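Project report, robotics elective, second half of term
Group: Thoa Giáp, Châu Dương, Fares Nimri

What we set out to do

Teach one arm a few kitchen jobs by driving it ourselves, then train on the recordings. Jobs were picked off a list Diễm Lý gave us in February. Move food, move a cup, put something in the colander. Nothing fancy.

How we did it

First try was hand guiding, one of us holding the arm and pushing it through the motion. Bad idea for us. Our hands and sleeves blocked the overhead view the whole time and Châu had to stand on a stool. Dropped that after a week.

Second try was remote control with the Viter controller, software from the Flovamano project that Hằng Tạ set up on the lab computer. One person drives, one resets the table, one writes notes. Way better. Still slow tho, the arm lags behind your hand a bit and you overshoot.

Results

724 tries recorded in total. Threw out 171. Mostly bad grips, some where the driver forgot to press stop and we got a long recording of nothing. Took 5 afternoons. Fares was the quickest driver by the end, Thoa the smoothest, and the smooth ones trained better as far as we can tell. Only 4 tasks finished out of the list.

Problems

Thin stuff is hard to pick up. Round stuff rolls. We changed the layout of the table between tries but probly not enough, the model seems to like things where it saw them most. Also the naming of the files was a mess untill Hằng wrote a script. Should of done that on the first afternoon.

Kitchen setup, overhead view

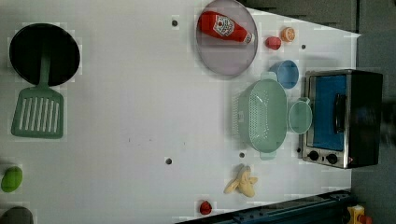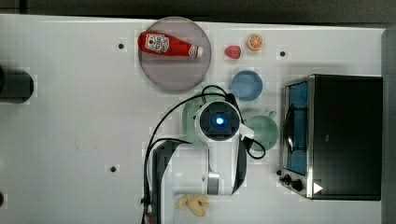
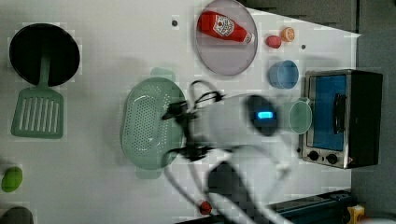
Why not just program the moves instead of recording people doing them?

Because the objects don't stay in the same spot. Programmed moves worked fine in our warm-up exercise, where we measured every position, but shift a cup by a hand's width and the arm closes on air. Recordings give the model lots of slightly different starts to learn from. It takes more of our time up front, and the colour and size of the objects still matter more than we would like.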